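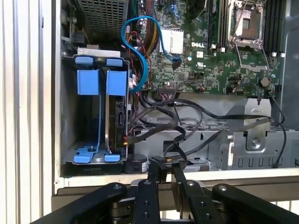

Can the Vukosero panel run the turnouts without a computer connected?

Once the route table has been stored in the panel, the turnouts may be operated from the buttons alone, and the computer is needed only to change the table or to update the firmware.

Home Manuals Downloads Spare Parts Contact

Section 4. Connecting and Configuring the Vukosero Turnout Panel

This section applies to Vukosero panels supplied by Tultent with firmware 2.3 or later. Owners of earlier panels should complete the update in Section 9 before proceeding. The layout wiring described in Section 3 must be finished and checked with a meter.

4.1 Items required

One Vukosero panel with its ribbon cable
One USB data cable, type A to type B
The Fenolano configuration program, installed on the computer
One 12 V DC supply for the turnout motors
One 470 ohm resistor for each indicator LED added by the user

Note: The panel electronics draw their power from the USB port or from the auxiliary socket. The turnout motors do not. The motor supply is always separate.

4.2 Connecting the panel

1. Switch off the motor supply and the track supply.

2. Fit the ribbon cable to the header marked OUT on the rear of the panel. The red edge of the cable goes to pin 1.

3. Fit the other end to the Du Plessis driver board. Press the connector down evenly until both side latches close.

4. Connect the ground terminal of the driver board to the negative terminal of the motor supply. Leave the positive terminal disconnected for now.

5. Connect the USB cable to the panel and then to the computer. The green lamp on the panel flashes twice and stays lit.

Caution: Do not extend the ribbon cable. The supplied cable is 295 mm long, and longer cables may cause motors to change over without a button being pressed. If the driver board must be mounted farther away, order the shielded extension set, part number 776.

4.3 Finding the port

1. Start Fenolano and open the Connection page.

2. Select Search. The panel appears in the list under the name VUK followed by its serial number.

3. Select the panel and choose Connect. The status line changes to Ready.

If the list remains empty, replace the USB cable before trying anything else. Many cables sold for charging carry no data wires. On desktop computers, use a port on the rear of the machine – front ports and unpowered hubs are not supported.
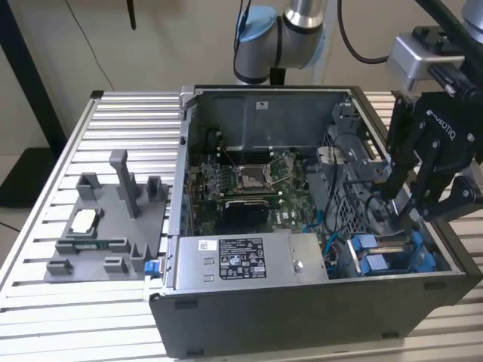

Only one program can hold the port at a time. Close any serial monitor or throttle program before selecting Connect, and reopen it after the route table has been stored.

4.4 Assigning buttons to turnouts

1. Open the Outputs page. Each row represents one motor output on the driver board.

2. Press the button on the panel that is to control the first turnout. The matching button number is highlighted on the screen.

3. Select the output row and choose Assign.

4. Set the pulse length. For twin-coil motors, begin with the shortest setting and increase it one step at a time until the points move fully. For slow-motion motors, select Continuous.

5. Repeat for the remaining turnouts, then choose Store. Do not unplug the USB cable while the lamp is amber.

Caution: The Continuous setting will burn out a twin-coil motor within seconds. Confirm the motor type of every row before connecting the positive terminal of the motor supply.

4.5 Building routes

A route is a list of turnout positions set by one button press. The route table holds 448 entries in total, and each turnout position in a route uses one entry. Long yard ladders use up the table quickly, and short routes that share a common throat should be entered once and linked. See the worked yard plan by Dumisani Molefe in Appendix B.

4.6 First test

1. Remove all locomotives and cars from the turnouts.

2. Connect the positive terminal of the motor supply and switch it on.

3. Press each button in turn and check the position of the points against the indicator.

4. Where the indicator shows the opposite position, select Invert on that row and store the table again. The motor wires need not be exchanged.

Motors that buzz without moving are to be switched off at once and checked for binding in the linkage.

Text and wiring tables for this section: Dilruba Bepari, Tultent technical documentation. Section 5 covers occupancy detectors.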